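Does a rain-shortened start count toward innings limit?
Posted 31/10/2018 in Baseball Rules & Leagues

Our adult league caps pitchers at 30 innings for the fall. My start against Radcombe was called in the fifth and wiped off the books. The scorer says I still threw the innings. My elbow agrees with him, but I'd like a second opinion.

WellettiLefty
Depends on your bylaws. Ours say a wiped game is wiped for the standings, but the pitcher's innings stay. I threw 97 pitches in one that "never happened" and spent January icing it.
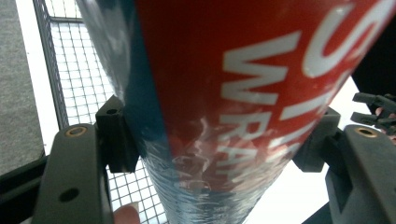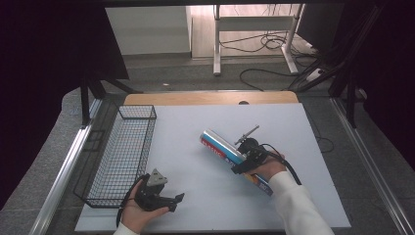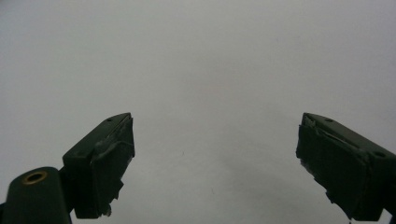 Pictures: stretch wrap, spray can, gripper fingers

Gasusance
Lefty has it. The cap is there for your arm, and your arm was not rained out. Look for the words "suspended" and "no contest" – leagues mix them up all the time. If yours was suspended, you pick up where you left off and the innings count once. If the book says nothing, ask before the playoffs, when people suddenly learn to read.

bleacher50
just pitch and see if they notice. worked for me in the MacLeod tournament till it didnt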